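4.2 Room reassignment and reported belonging

Of the 902 first-years who got a fall room at Skondcombe, 628 answered both surveys. Response was worse in Arness Hall, where the second survey went out in the middle of midterms. Students moved at least once before May were coded as "moved", whatever the reason – roommate conflict, repairs, overflow triples being broken up. We did not split these further, cells too small.

Moved students scored lower on the belonging items than students who stayed put. Gap shrinks once distance from the old room is added. Same-building moves look alot like no move at all.

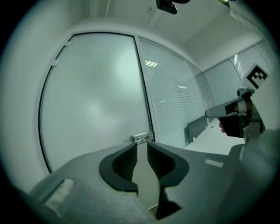
Figure 2. Two hand-held grippers, one at lower center and one at right.

Notice period mattered more than we expected. Students told 2 days ahead or less were the least satisfied group in the sample, and about 40 of them used the open comment box to say so. Otari Hall gave longer notice and had fewer complaints, though it also houses mostly singles. Hajdu (see section 2) reports the same pattern for transfer students. We can not seperate notice from building here.

Comments (2)

Csaba Hegedűs: Were the overflow triples told in August that they were temporary? Changes how I read the notice result.

reslife_reader: Would like to see the same-building numbers in a table.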